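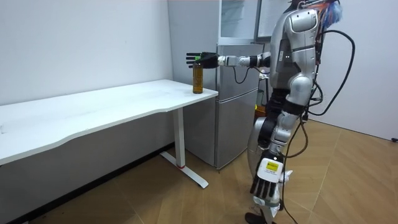
The long white desk, the fridge in its corner and the iced tea.

I promised a proper update on the desk back in February, and then I went and rearranged the whole corner twice, so you're getting the long version. Put the kettle on.

The desk is a Litier, second-hand, and it cost me 80 pounds, plus a very slow drive home with it sticking out between the front seats. I'd wanted something white and plain for years. What sold me was the front edge, which curves in gently along its length, so when you sit down you feel slightly tucked in (I'm told this is meant to be good for your elbows, but mostly I just like how it looks against a bare wall).

Then there was the fridge. I dithered over where to put it for weeks — by the door, under the window, out in the hall for one miserable afternoon — and in the end it went in the corner just past the end of the desk. It's silver and taller than it needs to be, and I thought it would spoil everything. It doesn't! The white and the silver get along nicely, and I can work with a cold drink never more than a short stretch away.

Which brings me to the tea. I've been buying Seixas by the case, 22 bottles at a time, and I keep one at the fridge end of the desk, well away from anything I'd cry over.

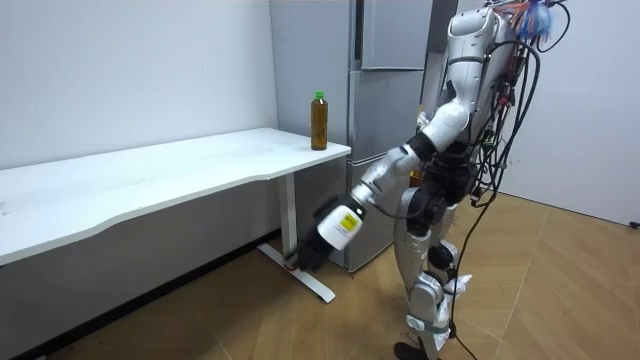 The feet took me longest to get right. Each leg comes down to a flat bar that sits on the floor, and our floor is not what you'd call level, so for the first few days the whole thing rocked whenever I leaned on it. I bought a packet of Prodero felt pads, cut one in half with the kitchen scissors and slid it under the bar, and that cured it in 15 minutes flat. I'd been putting it off for a month.

The top does show every smudge, I'll admit. A damp cloth and a drop of washing-up liquid will shift most of it, and I've stopped fretting over the rest. I try to keep the desk as clear as I can and wipe it down at about tea time, before the light goes and I lose interest.

Next I want a shelf for that bare stretch of wall. I've had my eye on one by Gutden, in a pale wood that should go with the floor, but they only seem to sell it with brackets in black. If anyone has painted a set of theirs white, do tell me what you used and whether it chipped.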